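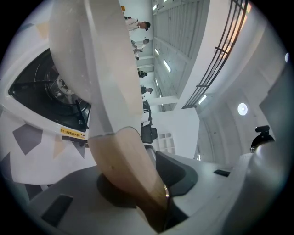
Hand-held gripper, pale finger with tan tip. White machine with the yellow label at left.

May, 3:20 pm. Varkell hand-held kit, second session.

Vorngate wants a yes or no on the kit before the trial price runs out. I'm at no so far, could be talked round.

The brochure says fingers swap in 20 seconds. My best was 50, and that was sitting down with good light. Seating it in the socket is the slow part. You can't tell by feel if it's all the way home, so you pull it and try again. Khattak fixture does this better with one screw.

Sales rep claims 60 minutes of use before anyone's wrist complains. Mine complained well before that. Nothing in the manual about a strap.

Weighed it with one finger fitted: 535 g on the bench scale. Spec sheet gives a weight for the body alone and leaves the fingers out, a bit cheeky.

Tip wear: can't say yet. They quote a cycle count but not what was being gripped. Asked for the test report, got the brochure again.

To do: borrow the old Noluson unit and run both on the same parts. Ask what spare tips cost. Don't sign anything until the report shows up.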